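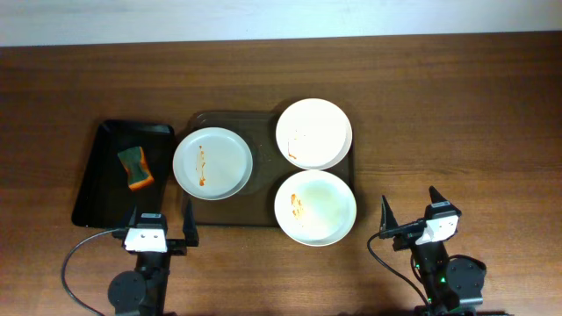

4. Daily care and first wash

4.1 Before the first wash

Run the Plellton dishwasher once empty before loading any plates or pans. Residue from factory testing may remain in the sump.

1. Open the water valve fully and check the hose connection for drips.
2. Fill the salt container with water, then add salt until it reaches the neck. Wipe spilt grains from the rim.
3. Fill the rinse aid chamber to the MAX line.
4. Select Programme 2 (65 °C) and close the door until it clicks.
5. When the display shows END, wait 30 minutes before opening.

Note: Water left in the salt container after filling is normal – do not drain it.

4.2 Loading

1. Scrape off bones, labels and large scraps. Rinsing under the tap is not required.
2. Place plates in the lower rack, facing the centre.
3. Place cups and glasses in the upper rack, open side down.
4. Turn both spray arms by hand. If either one catches, move the item in its way.

Caution: Do not wash sponges, cloths or untreated wood in the machine. Loose fibres block the filter.

4.3 Cleaning the filter

Clean the filter every Friday, or weekly on any other fixed day.

1. Remove the lower rack.
2. Turn the filter anticlockwise and lift it out.
3. Rinse under warm water. Use the soft side of a sponge only – scouring pads damage the mesh.
4. Refit and turn clockwise until the arrows line up.

Caution: Never run a programme with the filter removed.

If code F2 remains on the display after cleaning, see section 7.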